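Controls and perception sync, November
Minutes kept by me again, so complaints come to me

Present: Ebuka Wike, Chukwuemeka Nwachukwu, the two people from the Zonmont planning side (on the call, audio in and out), and me. We started at 9:40 because the call link in the invite was the old one.

Last month's minutes: approved, with one fix. I had written that Ludden was merged. Ludden was not merged, it was in review. It's merged now, so we can all relax.

1. Ludden, the hand controller

Ebuka went first. The new rate limiter on the finger joints is in and he's pretty happy with it. The old one clipped each joint on its own, so a closing hand would lose its shape halfway through. The new one slows the whole hand together. He replayed 1,685 logged grasps through it and got 24 that timed out, nearly all of them on the thumb. He thinks the thumb has a bad default gain left over from the spring config. I asked if we could just change the default and he gave me a look – he wants to see the thumb logs first. Fair enough.

Chukwuemeka asked whether the limiter adds delay. One control tick, Ebuka says, and only when it kicks in.

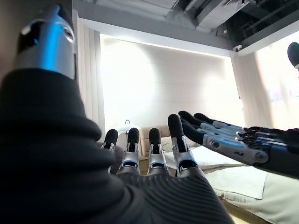 2. Malomia, two-hand planning

This one took up most of the meeting. Malomia still plans each arm separately and then checks for collisions at the end, and when the check fails it throws the whole plan away and starts over. Zonmont would like it to keep the good half. Chukwuemeka has a branch that does this, but it pads every finger with the same fat capsule, and he says that's hopeless for close work. Look at the two hands facing each other in front of the bed, with the top fingertips of the right one nearly at the tip of the left one's end finger. With the padding on, the planner calls that a crash and won't go any further. He wants one capsule per finger segment, with thinner padding at the tips. I said that sounded slow. He said it is slow! But he can skip the checks for fingers that are nowhere near each other, and that gets most of the time back.

We argued for a while over whether padding should be a planner setting or live in the hand model. Ebuka wants it in the hand model. Zonmont wants a setting. We settled on the hand model with an override, and I'm still not sure who won.

3. Ogunleye, segmentation at the wrist

My item. The wrist view is full of our own fingers, and the masks leak onto whatever is behind them. White bedding and a bright wall are rough on it too, because the edges of pillows just melt away. I've labeled 2,000 frames and want to try feeding the joint angles in, so the model knows where the fingers ought to be. Chukwuemeka pointed out that the joint angles and the video don't share a clock. We went around on that for a bit and agreed the timestamps get fixed first.

4. Log viewer

It still freezes if you scrub backward past 30 seconds. Ebuka has a patch but no tests. We told him to post it anyway.

To do

Ebuka: pull the thumb timeouts and post the viewer patch.
Chukwuemeka: per-segment capsules on the Malomia branch, with timings.
Zonmont: send us the override format they want.
Me: timestamps, then the joint angle experiment.

Finished at 10:55. Next one is same time, and I'll send a new link.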